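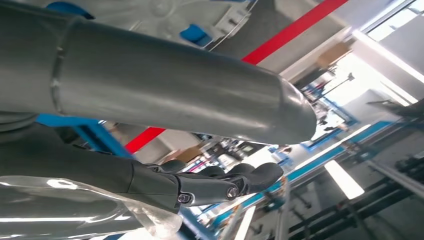

Quando a Valquíria Quintana me ligou a dizer que a câmara ia mudar o mercado de sítio, eu estava com as mãos enfiadas em massa de pastéis até ao cotovelo e atendi com o queixo. Por isso não percebi metade. Percebi "mercado", percebi "parque de estacionamento" e percebi um palavrão que não vou repetir, que ela é madrinha do meu filho.

Eu tenho a banca oito. Não é a melhor (a melhor é a dois, à entrada, que é do Cornel Toma e dos queijos dele), mas apanha o sol da manhã e fica longe do peixe. Comprei o direito àquele bocadinho de chão com o dinheiro da indemnização da fábrica e nunca me arrependi, nem naquele inverno em que vendi mais chá do que pastéis.

Pois bem, a ideia era esta: fechavam a praça para obras, punham-nos a todos no parque atrás da estação e, quando a praça reabrisse, logo se via. Foi o "logo se via" que nos tirou o sono. A empresa que ganhou a obra chamava-se Jandalel e tinha uma maquete linda, com arvorezinhas e uma senhora a passear um cão. Procurei as bancas com os óculos de ver ao perto e depois com os óculos do Cornel. Bancas, nem uma.

Fizemos então o que se faz na nossa terra, que é uma reunião no café Rosales a falar todos ao mesmo tempo. A Areeba Butt, das especiarias, queria um abaixo-assinado. O Cornel queria ir despejar soro de queijo à porta da câmara. A Valquíria queria outra aguardente. Eu queria ir para casa, confesso, mas fiquei, e como tinha a letra mais bonita acabei com a caneta na mão. É assim que uma pessoa se mete na política, por causa da caligrafia!

Andámos com as folhas de porta em porta. Subi escadas que nem sabia que existiam, bebi cafés que me puseram o coração aos saltos, ouvi a história completa de uma operação à vesícula. Houve quem assinasse sem ler e houve quem lesse tudo duas vezes e depois me corrigisse uma vírgula. No fim tínhamos 1.129 assinaturas e uma nódoa de caril na página de rosto, que a Areeba jura que foi minha.

A sessão foi a 2 de novembro, com a sala tão cheia que havia gente sentada nos degraus. Deram-nos uns minutos para falar e empurraram-me a mim. Levava um discurso escrito, muito bem feito, com "património" e "tecido comercial", e quando cheguei ao microfone só me saiu que a minha banca apanhava o sol da manhã. Disse aquilo e fiquei calada. Depois lá falei da freguesa que vem todas as semanas buscar dois pastéis e come um logo ali em pé, e do rapaz que aprendeu a fazer trocos connosco, e sei lá mais o quê. Quando me sentei tinha as pernas feitas em puré.
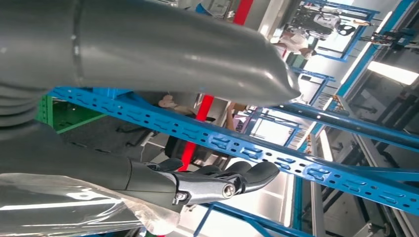 Oi-ling Cheung levantou-se lá ao fundo e disse que tudo aquilo era muito comovente, mas que ela morava por cima da praça e acordava há anos com caixas a cair no chão às cinco da manhã, e que alguém devia pensar também em quem dorme. Fez-se um silêncio daqueles. E o pior é que tinha razão, a mulher, eu própria já deixei cair muita caixa.

Votaram adiar a decisão para dezembro. Cá fora o Cornel dizia que era vitória, a Areeba dizia que era truque, e eu fui ter com a Oi-ling, que estava a abotoar o casaco com muita força. Perguntei-lhe se gostava de pastéis de abóbora. Respondeu-me que preferia dormir. Eu disse que podíamos combinar as descargas para mais tarde, que falava com os outros, e ela olhou para mim desconfiada e perguntou:

— Mais tarde quando?

— Às sete.

— Sete e meia — disse ela.

Apertámos as mãos ali mesmo, à chuva. O Cornel ainda não me perdoou a meia hora.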